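Notebooks > Cellar and Sensory > November

Start of the sour blend notes. It is just after 7 in the morning, the coffee is on, and I want to get this down before the malt delivery shows up and I lose the thread completely.

We pulled nails on the whole back row yesterday, fourteen barrels of the Drellov base, all filled from the same batch and all sitting in the same corner, and of course they've gone off in every direction like cousins at a wedding. I love that about this beer, even when it makes my life harder. Kuldeep tasted alongside me and we kept our mouths shut until both of us had written our scores, the way we agreed after last year, when I talked him into liking a barrel he didn't like at all (sorry again, Kuldeep).
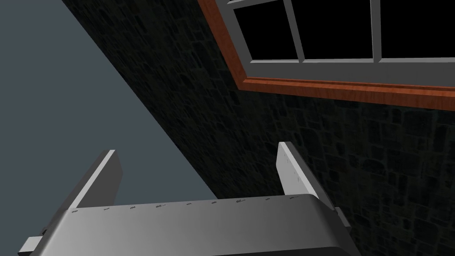
Fovia Brewing | Cellar & Sensory Team | Shared Notebook

The short version is that most of the row is good, and a few of them are wonderful. The ones nearest the outside wall are slower and softer, with lemon peel and a bit of fresh bread, and the acid hasn't really woken up. The ones by the boiler room are sharp enough to make your ears ring. There's a lovely apricot thing going on in the middle of the row, and if I could fill a bathtub with that I'd be a happy woman.

One barrel has a nail polish note that I caught right away and Kuldeep caught on the second sip. We tasted it again after lunch with fresh glasses and it was still there, so I've chalked an X on the head and it stays out of the blend. I'd like to hold it a month before we dump it, mostly out of stubbornness. Please don't top anything up from it in the meantime!

Now the blend itself. We did bench trials in the small cylinders, and I'll put the full sheets in the binder, but these are the ones worth remembering:

Trial A was all middle row. Beautiful nose, and then it sort of walks out of the room halfway through the sip. Not enough acid to carry it.

Trial B was middle row with a good slug from the boiler side. Much better shape, long finish, a little bit of oak tannin at the back that I like and Kuldeep thinks is a touch dry.

Trial C was the same as B with some of the young Guvholm pale worked in to round it off. We both wrote "yes" on our sheets and underlined it, and when Duangjai came by from packaging with her own glass (she always has her own glass) she went straight for C without knowing which was which.

So C it is, unless somebody talks me out of it. I do want to let the bench sample sit overnight in the fridge and taste it again cold and flat, because I've been fooled by a room-temperature blend before and had to live with it for a whole season.
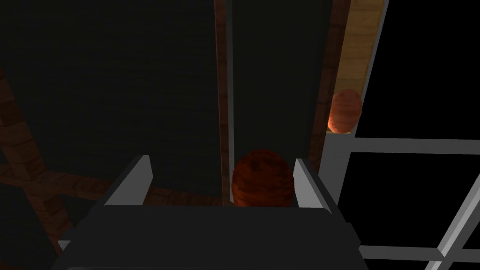

Duangjai's question was how much we're planning on, because she has to get the glass ordered. The tank will take 3000 liters, but I don't want to fill it to the brim with fruit still a possibility. On paper C comes to 1931 liters if we use everything we marked, and I'd leave it right there. I'd sooner run short than stretch it with barrels I don't believe in. She's going to check on the heavier bottles from Rawat, since the ones we used last spring were a little light for how lively this gets, and she has 1538 of the heavy ones on the shelf already.

On the fruit, Kuldeep is pushing for sour cherry and I'm leaning toward leaving it plain, at least for most of it. We could split some off to the little tank and do both. He's made a test jug with frozen cherries and put it on the bottom shelf of the walk-in with his name on tape. Leave the lid cracked, please, it's still working.

Things to do before we rack: boil the gaskets for the transfer wand, purge the blending tank twice, find the good racking hose (the one with the blue tape, last seen near the mash tun), and ask the lab about a final gravity on the Guvholm, which was still dropping a hair when I checked it.

Retaste of C goes in here tomorrow morning, before coffee this time. Malt truck is backing in now.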